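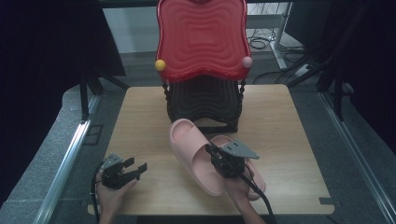
Photo: Han-gyeol Noh / Harms lab

I had the slipper wrong. I'd assumed, walking in, that the pink slide was somebody's and that the little red chair behind it was where you sat to take your shoes off. Han-gyeol Noh let me go on thinking this for a good few minutes before telling me that both of them are on the object list, and that I should stop trying to tidy up.

Noh is in the last stretch of a project called Bronda, which is about teaching a two-armed robot to handle household stuff by having people do the handling first. The people don't steer a robot to do it. They hold a gripper in each hand, the same sort of jaws the robot has, and get on with the job at a table.

"Everyone asks where the robot is," Noh told me. "It's down the hall. For this part it would only slow us down."

I've seen the older way of doing this, where you sit at a set of controls and drive an arm that lags a bit behind you, and I was terrible at it. Noh says most people are. In the first year of the project the lab collected everything that way, and a good morning gave them nine usable recordings. With the hand-held pair they now get 40 in the same time, and people go home less grumpy.

So I had a go. The grippers are heavier in the wrist than I expected, and you stop trusting your own fingers pretty quickly. Picking up a slide by its strap sounds like nothing. I got one jaw under, pinched, lifted, and watched the whole thing swing round and land upside down.

"That's a good one, we'll keep that," Noh said, and I thought they were being kind. They weren't. The main finding in the paper, which they're finishing now, is about exactly that sort of fumble.

The usual habit in the field, as Noh explained it to me, is to clean up your demonstrations before you train on them. If somebody drops the cup, you bin the recording. What's left is a lot of smooth, confident cup handling. "And then the robot drops the cup," Noh said, "and it has never seen a dropped cup in its life. It just carries on pouring. You want to yell at it."

Bronda kept the messy ones, as long as the person sorted themselves out and finished the job. The team trained two versions of the same controller. One learned only from clean recordings. The other had the same total number, 268, but with the recovered fumbles mixed in. Then both were put on the robot and given objects neither had met before.

I asked which one won, and got a long answer. On easy things, boxes and such, there was hardly any difference, and the clean version was even a touch quicker. Soft and floppy things were where they split. The clean version tended to freeze or keep repeating a grasp that had already missed. The messy version would back off, come in from another side and try again.

"It's not elegant," Noh said. "It looks like me trying to get my kid's boots on. But the boots go on."

There are catches, and I didn't have to dig for them. The clean version failed in ways that were easy to predict. The messy one sometimes picks up bad habits along with the good ones — for some weeks in March it would nudge every object before grasping it, whether it needed to or not. They traced that to one very cautious demonstrator. (It was Noh.)

"I tap things. I didn't know I tap things. My partner says I've always done it."

The other catch is the sorting. Someone still has to watch each recording and decide whether a fumble was recovered or just abandoned, and people don't agree. The lab tried having four of them label the same batch separately and the arguments went through lunch. Noh would like to hand that job to software called Gadura, which a group at Mindness is building, but it isn't ready and Noh didn't want to promise anything on their behalf.

I wanted to know why shoes. I'd figured there was some grand reason, aged care maybe, and there is a bit of that in the funding application. Mostly, though, it's that footwear is awkward in a useful way. It has a top and a bottom and a front, it squashes, and it comes in every colour and shape. You can tell straight away whether the job's been done properly, too.

"If a sandal ends up facing the wrong way, my mum could mark that test," Noh said.

The next round moves off the tabletop and onto the floor, where shoes tend to live, and that means crouching with a gripper in each hand for a whole session. Noh has already tried it for an afternoon and is looking into knee pads.

Before I left I asked for another try at the slide. I got it by the strap, lost it, got it again and put it down more or less straight. Noh wrote something on the sheet and wouldn't show me.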